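The Afterlife of the Beige Box's Younger Brother

Every office has a cupboard, and in every cupboard there is a tower. It is black, heavier than it looks, and was last switched on by someone who has since moved to Timmont. I have one of my own, and one wet Saturday in February I took the side off it.

Old desktops were built to be opened, which is more than can be said for the slim grey slab I am writing this on. You lay the case flat, take off the panel and there it all is: green board, silver power supply, drive cage with its perforated sides. Some have blue clips for the parts you may touch. The ones you may not touch are left to your conscience.

Pallavi Bhatia takes apart machines like mine at Vivlow, a repair workshop above a carpet showroom. Last year 192 towers passed across her benches, and she has views on the order of work. Cards come out before anything else. The power supply can wait, and its label should be read before it goes on any shelf. The processor is the part people want, and the socket is the part they ruin.

"They lift it out beautifully," she says, "and then they leave the bracket up and put their sandwich next to it."

The pins, in the sort of socket that has them, are finer than hairs and bend if you so much as breathe on them with intent. A cover costs pennies. I have bent two in my life, both on the same afternoon, and I still hear about it at Christmas.

Is it worth the bother? My tower yielded a usable power supply, a graphics card that had been impressive for one summer, and a quantity of grey fluff I declined to weigh. The case itself went back in the cupboard, where it now holds up the printer.
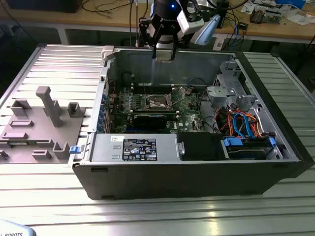

Bernd Buschmann wrote in to say that the fluff ought to come out first, before the cards, and that anyone who does it indoors deserves the carpet they get. He also keeps every screw in a mustard jar and has never once found the right one.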